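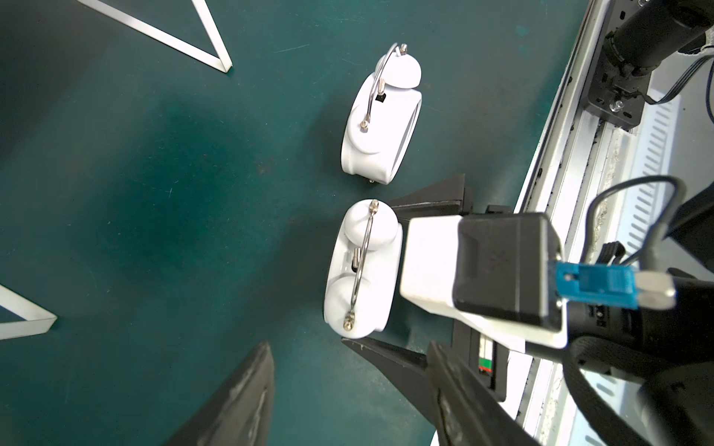 Reading the Elta Registers: Notes on Dates and Names

2021-12-18

The scans of the Elta burial society registers are now complete, and members can request them through the usual form. The set covers two bound volumes and a folder of loose sheets, over 700 entries in all. The following notes are for members who plan to work with the scans before the index is finished.

Language and script. Volume one is in Hebrew with Judeo-Spanish remarks, written in solitreo, the cursive hand used by Sephardic writers in the Ottoman lands. Volume two begins in the same hand and changes to Latin letters partway through. The spelling in the Latin section follows French habits at first and Turkish habits later. The same family may appear as Khoury, Couri and Huri within a few pages. The index will list every spelling as written and group them under one heading.

Readers new to solitreo should start with the numbers and the month names, which repeat on every page. Several letters join in ways that do not match the printed square forms, and the society's secretary often ran the last two letters of a word together. A chart of the letter forms, made from the volume itself, is included as the first file in the set.

Dates. All entries in volume one carry the Hebrew date only. The year is given in the short count, without the thousands, so 5650 is written as 650. Converting the year alone is not enough. The Hebrew year begins in the fall, and an entry from Tishri or Heshvan will usually fall in the civil year before the one a reader might expect. Deaths after sunset were recorded under the next Hebrew day. The civil date on a matching consular or town record can therefore be one day earlier, and this should not be taken as an error in either source.

Leap years need care. In a year with two months of Adar, the clerk wrote "Adar" with no number in 12 entries. These will be marked in the index with both possible civil dates until a second source settles them.

Names. Given names follow the common Sephardic custom of naming children after living grandparents. The result is that first cousins often share both a first name and a family name. The registers give the father's name in nearly all cases and the mother's name in very few. Please do not merge two persons in a family tree on the basis of name and father alone. Burial row and the payment column are both useful for telling such cases apart.

The Ornia entries. A group of 50 entries on the loose sheets refers to families who came from Ornia and kept a separate fund. The sheets are not in order, and 7 of them have lost the top line, including the year. Paper and ink match the later part of volume two, but no firm dating is possible from that. These sheets will be indexed with the year left blank.

Abbreviations. The most common are the usual formulas after a name, such as the letters nun-ayin, for "his rest is in Eden." Others are local to the society. A small circle beside the amount seems to mean that the fee was waived - the same names appear in the charity list at the back of volume one. A double stroke is not yet explained, and suggestions are welcome.

Printed index. The first proof of the index was set by Prinport in October. The right-to-left text came out reversed in the notes column, and a corrected proof has been requested. Corrections to names should cite volume, page and line, with the reading as it stands in the scan and the proposed reading beside it.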